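4. Table cleaning trials

4.1 Surface and soiling

The work surface was a dark grey table with a wood-grain finish. Dried marks are hard to see on this finish under ceiling light, so each wiped area was checked from a low angle with a torch. Three kinds of soiling were used: cold tea, diluted fruit syrup and pencil dust. A total of 111 wipes were logged in May.

4.2 Cloths

Two cloths were compared, the Herlow knitted cloth and the Inurex woven cloth. Each was rinsed, wrung out by hand and weighed before use. A wipe was defined as 15 strokes over one patch with steady downward pressure. The cloth was bunched and not folded, as folding gave a hard edge that pushed liquid outwards.

4.3 Results

The knitted cloth left less residue with tea and syrup. With pencil dust there was no clear difference. Both cloths left streaks when too much water remained in them, and nearly 1,000 ml of rinse water was used per session to keep them clean. Results for syrup varied more than expected and should be repeated.

4.4 Limitations

Pressure was not measured. Room humidity was not controlled. The cloths were washed between sessions at the Bakilberg laundry room, where the detergent dose may have differed from one load to the next.

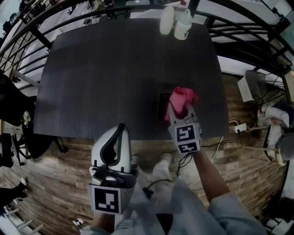
Figure 6. Pink cloth pressed on to a small dark patch on the table top.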